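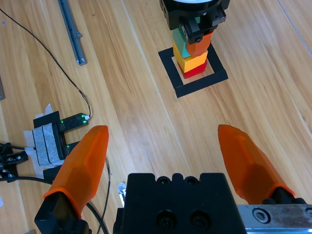 Section 4. Marking the Table and Stacking the Blocks

This section covers the Goodwin block set on a wooden tabletop. Last revised Sep 27, 2020 by Rasa Sproģis.

4.1 Before you start

1. Wipe the tabletop with a dry cloth. Do not use polish or oil. Tape lifts early on a polished surface.
2. Check each block for chips and raised corners. Put damaged blocks aside and replace them from the spares box.
3. Pick a spot clear of the seams between the boards. A block set across a seam may rock.

Note: On some tables the seams are hard to see under bright light. Run a fingertip across the grain to find them. 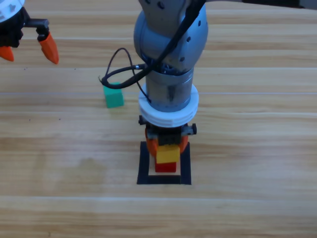 4.2 Taping the square

4. Cut four strips of black tape, each 30 cm long, and trim them as you go.
5. Lay the strips flat to form a square. Leave enough bare wood inside for your fingers to reach the bottom block from any side.
6. Press the corners down firmly. Overlap the ends, but do not fold them.

Caution: Do not leave tape on the table for more than 22 days. Old tape can pull up the finish. Peel it back slowly, along the grain.
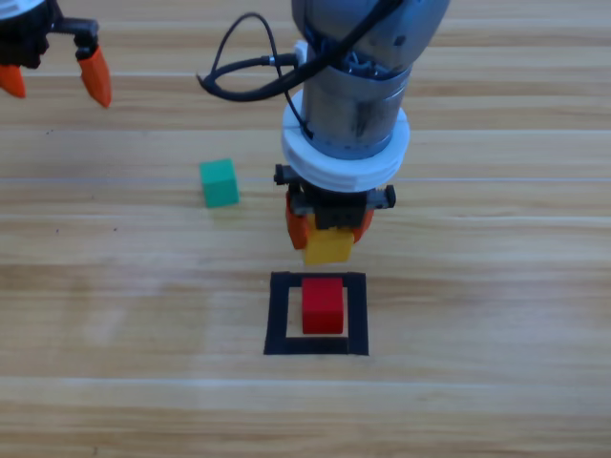
4.3 Building the stack

7. Place the first block in the middle of the square, flat side down.
8. Lower the next block straight down onto it. Hold it by two opposite sides and let go only when the faces meet.
9. Look at the stack from the front and from one side. If a block overhangs, lift it and set it down again. Sliding it will move the blocks underneath.
10. Add the remaining blocks the same way, in the color order on your card.

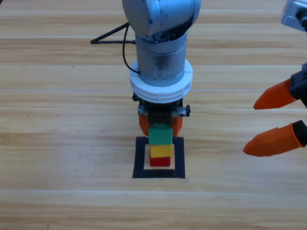

Any order of colors will stand equally well. The cards supplied with the Draltness edition start with different colors from the ones in the Goodwin set, so keep the two packs apart.

4.4 Putting away

11. Take the blocks off one at a time, from the top.
12. Return them to the tray with the cards on top.

For replacement blocks, order part 221. Black tape is part 200.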